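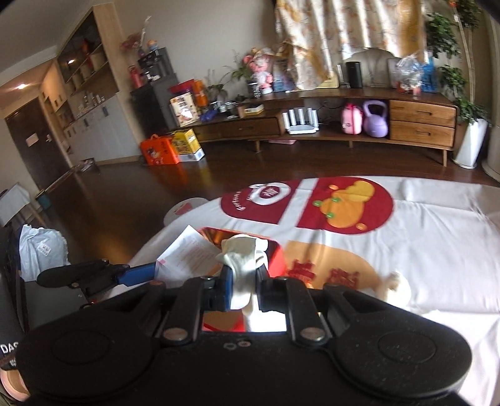
Isholm Residents' Association
Minutes of the Furnished Lettings Meeting
Sunday, December 28, 2025

1. Opening and previous minutes
The meeting opened with a quorum present. The minutes of the previous meeting were approved without amendment.

2. Room with the long TV cabinet
The meeting considered the clearing of this room before the next letting. The wooden cabinet will remain, its drawers to be emptied by the outgoing tenant. It was agreed that:
– the router stays on the lower shelf;
– the pink backpack and the purple kettlebell be taken off that shelf and boxed with personal effects;
– the clear plastic packaging on top of the cabinet be disposed of, and the potted plant offered to the next tenant.
Small items, including the white sock held in the gripper and the glossy red box on the bed, are to be sorted before the printed white sheet is removed for washing. The stool may stay.

3. Floors
A quotation from Van Acker for treating the dark wooden floors was received under reference 2391. Members asked whether moving furniture was included. Decision deferred until a written answer is received.

4. Storage
Urkar has offered the use of 2 lockers until May. The offer was accepted, with a spending limit of 500 euros for the whole period. Soft toys are to be stored in closed bags – one member asked that this be recorded.

5. Any other business
The Fudo building has requested the loan of the association's trolley. Agreed, subject to its return before the next clearing day.

The meeting was then closed.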